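Koleditz Fold is a garment-folding cell for commercial laundries, uniform services and hotel back rooms. It takes the folding of shirts, light jackets and other everyday tops, and leaves sorting, inspection and anything unusual to the people who already do that work.

## What the system includes

- One two-arm folding station with a flat padded work surface
- A pair of Stokik hand grippers for recording folds by hand
- The Mokgate job screen, which shows the queue and any item the station has set aside
- Setup, one round of on-site training, and 36 months of parts cover

The station and the hand grippers use the same finger shape. A fold recorded by a person with the hand grippers can be used on the station with no change of tooling.

## How folds are taught

There is no programming at your site. A person holds one gripper in each hand and folds garments at normal speed. The grippers record what the cameras see and how the fingers open and close. For a standard T-shirt we ask for about 200 folds, which can be spread over several shifts and shared between people.

Recording doesn't need a special table. Any soft or firm flat surface will do, including a bed, as long as the garment can be spread out in full. Varied backgrounds and lighting are useful, so we suggest recording in more than one room if you have the choice.

1. **Pick up the edge.** Bring the fingers to the fabric from the side, close them, and lift just enough to clear the surface. Dark garments are worth recording early, as edges and seams are harder to find on them.

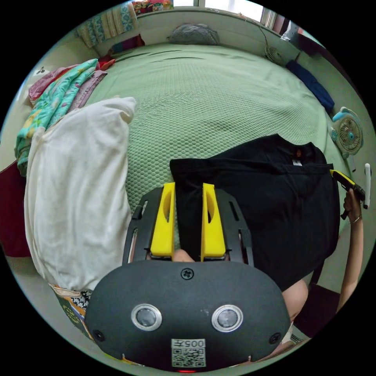 2. **Lay the garment flat.** Pull out the sleeves and hem before the first fold. Small creases can stay. Large ones should be smoothed with the closed fingers, the same way you would do it with the side of your hand. A shirt that is larger than the clear part of the surface can hang over the near edge while you work on the upper half.
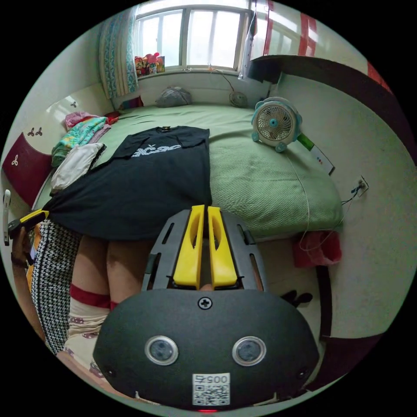
Take your time over this stage in the first session. Most poor folds we see in customer recordings were already crooked before the first sleeve was turned in, and the station will copy a crooked start as faithfully as a straight one. If a fold goes wrong, finish it, shake the garment out and begin again. Mark the bad one on the job screen and it will be left out.

3. **Fold, then move to the stack.** Turn in the sides, bring the hem up, and place the finished piece on the pile. Keep the pile to one side of the work area. People who record sitting down often let part of the garment rest on their lap between folds. That is fine, but lift it back onto the surface before closing the fingers. 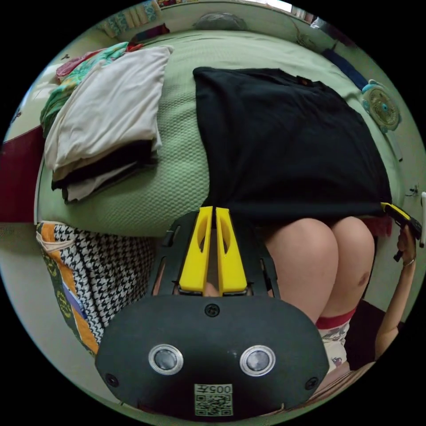 4. **Send the session.** Put the grippers back on the charger and press Upload. A new fold is normally ready to try on the station the next morning.

## What changes for staff

Folding is hard on wrists and shoulders, and on most laundry floors it is also the job that fills every gap in the day. With the station running, people move between loading, checking the finished stack and handling the set-aside bin. The work is less repetitive, but it does involve more walking and more attention to the screen. Plan for that when you set the rota.

Expect the first weeks to be slower than hand folding. Kragh, a uniform service that has run the cell since October, kept its full folding crew in place through that period and moved people over 3 at a time. We recommend the same approach.

Two other points come up in nearly every installation:

- **Who records.** The best recordings come from people who fold for a living. Time spent recording should be paid and scheduled as normal work - it is skilled, and tiring at first. The grippers weigh more than an empty hand, so we advise a break after each batch.
- **What the cameras pick up.** The cameras face forward over the fingers and see the work surface and the room behind it. They may also catch hands, legs and personal items. Tell staff this before they start. Sessions can be reviewed and deleted on the job screen before upload.

## Limits

The station does not fold fitted sheets, items with heavy zips, or anything still damp. Loose straps and long ties go to the set-aside bin. Black garments with no print or label take longer than light ones.

## Ordering

Koleditz Fold is sold as a full cell or leased by the month. Extra gripper pairs can be added to either plan, and one station can draw on recordings from up to 4 pairs. Send us a list of your most common garments with the order form and we will confirm which folds are already in the library.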